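House Rules for Two Arms

By Laimutė Uibo

The rule sheet at Istedside fits on two sides of paper. It hangs beside the workcells, and the first line says that one person is in charge of a cell at a time. If that person walks away, the arms are parked.

Bořivoj Šťastný wrote the first version in June. It had 50 rules, and the operators skipped most of them. "People were reading it once, on their first day," he says. The current sheet has 42, grouped by when you need them: before power, during a run, after a stop.

The longest section deals with objects held by both arms at once. One arm must be named as the holder before the run starts. The other follows, and it is the one that lets go if the pull gets too strong.

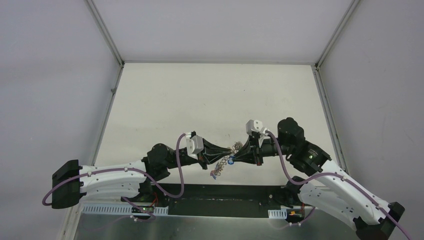 Fouzia Kiani, who trains new operators, asked for that rule. Her trainees used to open both grippers when something snagged, and the part would drop or whip back. Now they stop, write down which arm is holding, and release the follower by hand command. Reaching into the cell with the power on is banned under any condition.

Cables get a section of their own. Every cable has to be checked through the full reach of its arm before the first run of a shift, with enough slack at the wrist and nothing resting under the base. Kiani signs off on this herself for the first 2 weeks of a trainee's time.
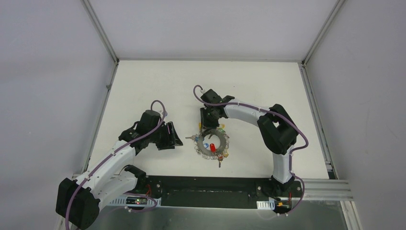 Test objects used to be chosen by whoever was on shift. The sheet now asks for a mix, including at least one that is hard to grip cleanly. A ring edged with wire-like loops and hung with slender pendants, laid on a bare white tabletop, is the sort of thing that qualifies. The operator has to log how it was lying at the start, so that another operator can set up the same run.

Vlasta Urban keeps the stop log, which stands at 121 entries. Each entry needs a cause, and "unknown" is allowed. She would like to see it used more. "A guess gets copied into the next report as a fact," she says.

The next version of the sheet is due for review on 2025-11-14. Urban wants a clearer rule on restarting after a snag — the present one leaves it to the operator — and Šťastný has agreed to draft it.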